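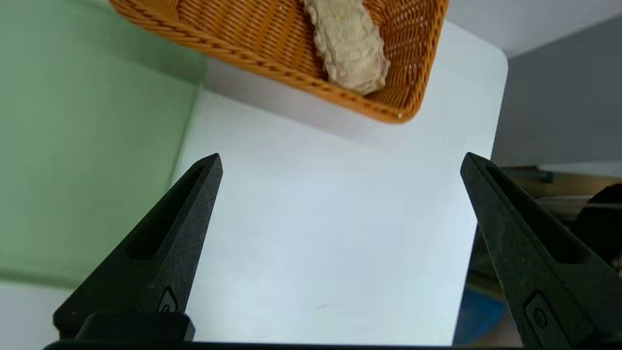 Quarterly progress report to the Okafor Fund
Household Storage and Tidying Programme, Jurnau Centre

Last updated: 24th October

1. Work in the period

The programme continued its work on the sorting and putting away of everyday items at table height. The main room now has its white tables in use, and the woven baskets have replaced the lidded boxes used in the first phase. Baskets were preferred on grounds of weight and ease of reach — the lids had slowed the work and were often mislaid.

A total of 42 sessions were held against a target of 42. Across these sessions 981 items were sorted, mainly table linen, small kitchen goods and stationery. Five sessions were moved to the afternoon at short notice while Watex completed repairs to the heating.

2. Expenditure

Spending remains within the approved budget. The order for shelving placed with Rekton was delivered in full, with the exception of six brackets, which have been credited. No transfer between budget headings is requested.

3. Matters outstanding

The labelling scheme is behind schedule. Draft labels were found to be too small to read from a standing position and will be printed again in a larger size. Storage for spare baskets has yet to be agreed with the building manager.

4. Next period

Work will turn to the linen cupboard and the lower shelves. The revised labels are to be in place by January, when the written guide to laying out a table for sorting will also be submitted to the Fund.

Submitted by Khairul Tjoa, Programme Manager

Contact: Programme Office, Jurnau Centre | © Jurnau Centre | Back to top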